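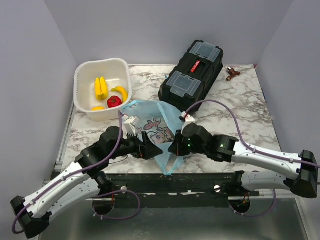
The Small Economics of the Produce Bag

Household goods, October issue

A banana gives off ethylene as it ripens, and so does a tomato. Put the two in one closed container on a kitchen counter and each will speed the other along. Most households do this every week without thinking about it, usually in whatever bag the fruit came home in.

For this article we looked at three ways of keeping soft fruit at room temperature: an open plastic basket with slotted sides, a mesh drawstring bag, and a thin film bag tied at the neck. The fruit was bananas and tomatoes, bought at the same stage of ripeness and kept out of direct sun. We ran the comparison over 13 days in the test kitchen at Jastbridge, and a reader panel of 51 households kept notes at home over the same period.

The basket is the simplest of the three. Slots let air move past the lower layer of fruit, where bruising and mold tend to begin. Rounded inside corners wipe clean faster than square ones. The weakness is stacking. A tomato placed under a bunch of bananas will take a dent at the stem end, and the dent will soften first. Heavy items belong on the bottom, with tomatoes in a single layer.

Mesh breathes nearly as well as a basket and takes up almost no room when empty. Griren and Ita both sell bags of this type, some of them printed with cartoon designs meant for children. Print matters slightly, as heavy ink can stiffen the fabric and close part of the weave. Closures matter more. A cord stop should grip without slipping when the bag hangs from a hook, and it should release with one hand. Our load test used 1,062 grams of fruit, hung overnight.

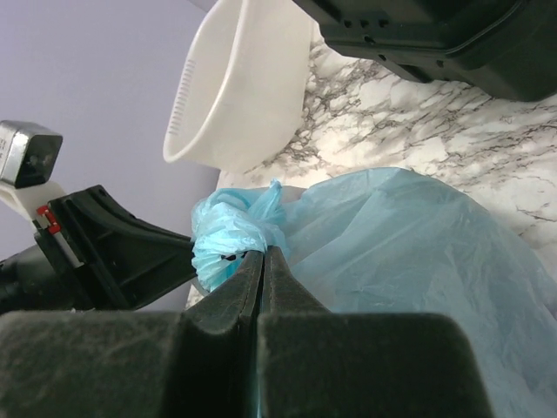 Film is a different matter. It holds moisture close to the skin, and once the neck is knotted there is very little exchange with the room. Ripe bananas spotted earliest in film. Hard tomatoes, on the other hand, colored faster in it, so a tied bag has its use for a day or two. After that the knot should be opened and any condensation wiped off.

The knot itself deserves some attention. A single overhand knot tied high on the neck can be worked loose and the bag used again. Tied low and pulled tight, the film stretches and usually has to be cut. A twist of the neck held by a spring clip does the same job and leaves the film intact. Issa sells clips in packs of 3, and they fit mesh bags as well.

Panel households that sorted fruit on arrival threw away less of it, whichever container they used. Ripe pieces went into the basket for eating first, and firm ones went into mesh. Wash both containers in warm water with dish soap, and let the mesh dry fully before refilling.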